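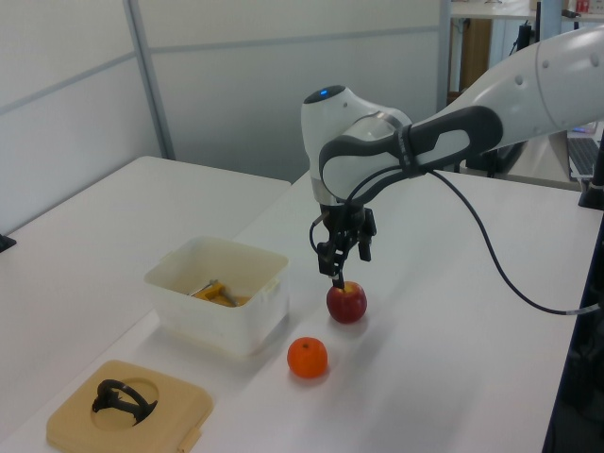

Figure 1: The two-finger gripper over the apple, with the mandarin in front and the plastic container to the left.

Comparing Two Grippers for Sorting Fruit
Cananmont project, progress report, 3/10/26

Our group wanted to know whether the ordinary parallel gripper could handle soft, round things as well as the Kasten soft-finger gripper we had been reading about all term. We ran both on the same arm with the same Wirska controller, and it was the best fun we've had in a lab so far!

Each gripper got 100 attempts at moving one piece of fruit from the table into the container. We alternated apple and mandarin and shifted the starting spot by hand every time. Closing force was set in the Parberg software and left alone within a run.

Results
The parallel gripper dropped or missed 43 of its first 100, nearly all of them apples. The fingers would close a bit above the widest part and the apple would squirt out sideways - very funny the first few times. We lowered the grasp height by 4 mm, ran the full set again, and the misses fell so far that we rechecked the log before believing it.

The soft fingers were gentler on the mandarin's skin but slower to let go, and the mandarin sometimes stuck to one finger on release.

Problems
Run 395 in the combined log has no force data and we left it out. The gripper cable also needs more slack on the far side of the table than we gave it at first.

Still to do in June: a heavier fruit, and a proper colour check with the overhead camera.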